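Hostell needle driver, second test

We ran the Hostell driver on the Zesholm arm for nearly 300 throws on practice tissue, with the Lockwood controller at default gains. The earlier Pridevis driver went through the same protocol in February.

Thread retention is the main improvement. The Pridevis let braided suture slip in 91 of its throws; the Hostell did so in 9. Jaw closure is repeatable, and the tapered tip gets in beside an existing knot without much rotation of the wrist.

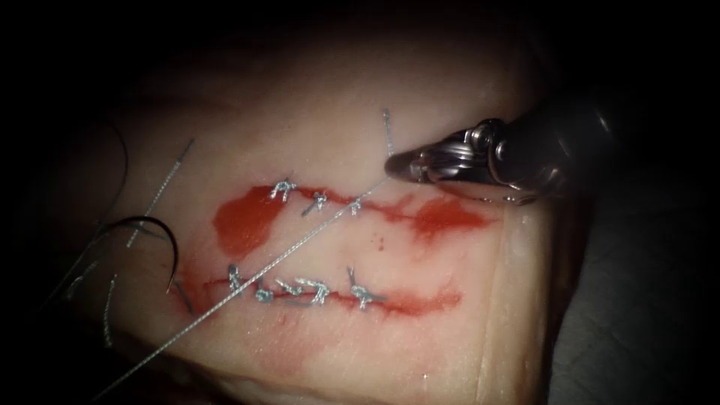

Hostell jaws on braided suture, with the line taut across both cuts.

Two complaints. The polished jaws throw bright highlights under a spot lamp, which upset our thread tracker until we cut the exposure. Wrist backlash also grew over the test. We sent the data to Pascal Puvost's group at Zesholm and have had no fix so far.

Rated jaw life is 1,000 cycles, low for the price. Recommended for knot tying. For needle passing we would keep the Pridevis.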